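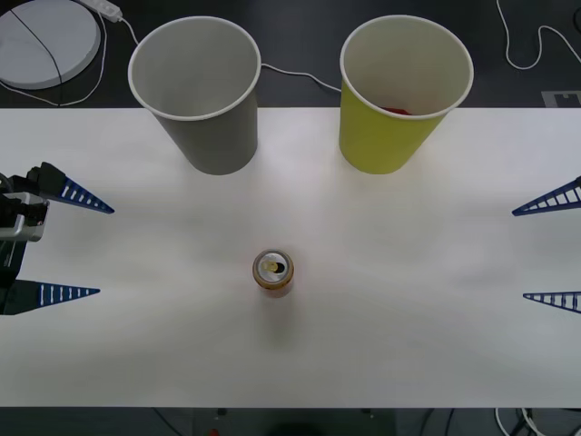

Skarkorby Large-Mouth Paper Cup, Gray or Yellow-Green

Home Shop Cups & Bins Tabletops Clearance My Order Contact

Item 998
Sold by the sleeve (50 cups, one color) or the case (5 sleeves, colors as you like)
In stock at Unico, ships from Haworth

It's a paper cup. We have tried calling it other things. The last catalog had it down as a "tabletop collection vessel," and we sold almost none until Raelene Whitcombe in the front office crossed that out and wrote "big paper cup" over it. Orders picked up the same week.

The Skarkorby is wide at the mouth, narrower at the base, and has a rolled white rim. You may drink out of it if you have that kind of thirst. Most of our customers stand it along the far side of a table and put things in it: empty cans, mostly, but also markers, bottle caps, raffle tickets, name tags on their way back from a conference, and in one case a whole season of golf tees.

What it's for

The short answer is cans. Anyone who has run a tasting, a staff lunch or a kid's birthday knows what happens to a table after the first half hour. People put a can down, walk off, lose track of which one was theirs and open another. A bag on the floor helps, but a bag on the floor is over there, and your guests are over here. A cup on the table gets used by the people sitting at the table.

We sell two colors so you can give each one a job. The usual arrangement is gray for trash and yellow-green for cans. Some people use yellow-green for "mine" and gray for "whoever's." Birdie Mercado, who orders for a bowling league, uses gray for pull tabs and yellow-green for the cans they came off, and writes to us if we send the wrong mix. Whatever you pick, set the pair side by side with a gap between them so a hand can come in from either direction. Then tell people once. They won't listen, but you'll have told them.

What fits

One short can fits with plenty of room. Two short cans fit if you let them lean. They'll end up tilted against each other at the bottom like two people on a late train, and that's fine, there is no prize for getting them straight.

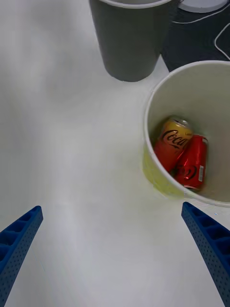

Item 998 with two cans in the bottom, tilted together. Cans not included.

Three is a matter of opinion. Ours is that you should get another cup out of the sleeve. The tall, full-size can will go in too, but it pokes up past the rim and makes the whole thing easy to knock over, so if your crowd drinks tall cans you want the Esia bin, two items down the page, and a sturdier table.

Please pour out what's left before you drop the can in. The cup will hold liquid for the length of a party. It won't hold it until you get around to cleaning up the next day, and we have had that phone call.

Specifications

Material: paper
Rim: rolled, white
Colors: gray, yellow-green
Shape: wide mouth, tapering to the base
Lid: none, and we get asked
Handle: none, and we get asked that too
Stacks: yes, nests into the sleeve it came in
Dishwasher: please don't
Microwave: see above
Pack: 50 to a sleeve
Case: 5 sleeves

The yellow-green has been described by customers as lime, chartreuse, "tennis ball" and "the color of my uncle's boat." We settled on yellow-green after a meeting that ran longer than it should have. The gray is gray.

One thing about the yellow-green: it throws a little of its color onto whatever is next to it. On a dark table you'd never notice. On a white one you may get a faint tint near the base in certain light. We've had two returns over this from people who thought the cup was leaking dye. Move the cup and the tint goes with it.

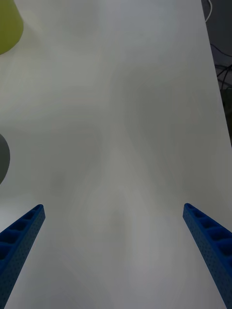 Picking a table for it

You can put a paper cup on any table. But we also sell tabletops, so bear with us for a couple of paragraphs.

The Esia top is white, matte and plain. It has no pattern, no fake wood grain and no little grooves for crumbs to retire in. We like it under the Skarkorby for the dull reason that you can see what has been left out. A single can in the middle of a white table looks like something somebody ought to deal with. The same can on a busy tablecloth can sit there until February.

It's sold in one width, long enough for a row of cups at the back and a clear working stretch in front. Keep the clear stretch clear. The most common mistake we see is a setup where the cups have been joined by the napkins, the napkins by the sign-in sheet, and the sign-in sheet by somebody's keys, and by then people are hunting for a spot to put the can down and will use the floor.

Cups go along the far edge, away from where people stand. Put them on the near edge and every passing elbow gets a turn. Leave enough table under the base that it sits flat, and don't let it hang over. A can dropped from a height into a cup that's half off the table goes exactly where you'd think.

How we'd set it up

Pull two cups from the sleeve, one of each color. If they stick together, roll the pair between your palms and they'll let go (pulling harder only makes a longer noise). Stand them at the back with a hand's width or more between them. Put the first can in yourself. It's a little bit of theater, but a cup with one can in the bottom explains itself, and an empty cup looks like somebody's drink.

After that it mostly runs on its own. Check it when you walk by. There will always be one can left standing in the middle of the table, squat and alone, with its tab still on and its top open, and the cups only an arm's length behind it.
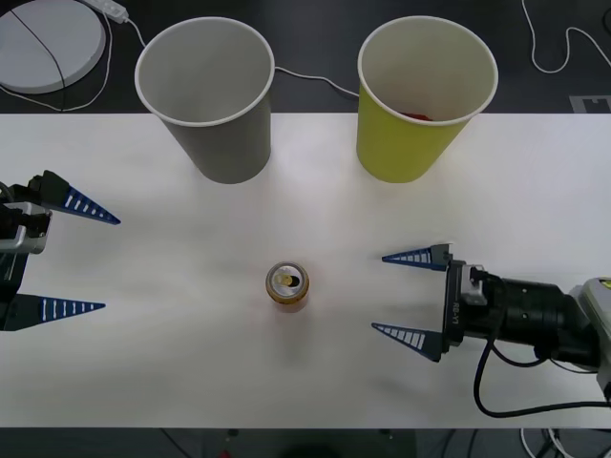 We can't fix that with packaging. Marcus Villanueva in our warehouse has suggested printing an arrow on the inside of the cup, and we have thanked Marcus. What does help is a label. Any marker will write on the outside, gray or yellow-green, and the plain word CANS does better than anything with a leaf or a smiling planet on it. Write it large and before the cup is full. Writing on a full cup is a two-person job.

When a cup is full, tip it into your recycling and put it back. You'll get several rounds out of one if people have been pouring out their leftovers. When the base goes soft, it's done. Take the next one from the sleeve and don't get sentimental.

What customers have written to us

"Bought a sleeve of each. Used four cups. I now own a great many cups. They do work, though." – Anika Whitfield

"The gray is nicer than it needs to be. My only complaint is that my brother-in-law drank out of one and then told everyone it was too big." – Vangelis Kokkinos

"Sent gray, wanted yellow-green. Sorted quickly. Second order was fine. Please do not change the color." – Birdie Mercado

We have no plans to change the color.

Ordering

Order by the sleeve or by the case. A case can be split between the two colors in whole sleeves only. We used to split sleeves on request, and the people who did the splitting have asked us to stop bringing it up. Orders over $248 ship free, and yes, we know it's an odd number. It was $250 until somebody worked out what a typical case-and-tabletop order comes to, and then it seemed mean.

Tabletops ship flat and separately from the cups and will nearly always arrive on a different day. If you are planning around an event, order the tabletop first. The cups weigh next to nothing and can catch up.

Returns are fine on unopened sleeves. Opened sleeves we can't take back, even if you only used one, even if you put it back very neatly. If cups arrive crushed, send a picture of the carton and of the cups and we'll replace the sleeve. A dent in the rim usually rolls out with a thumb, so try that first.

Page last updated 2 October 2021. The line about golf tees has been checked with the customer, who says it was two seasons.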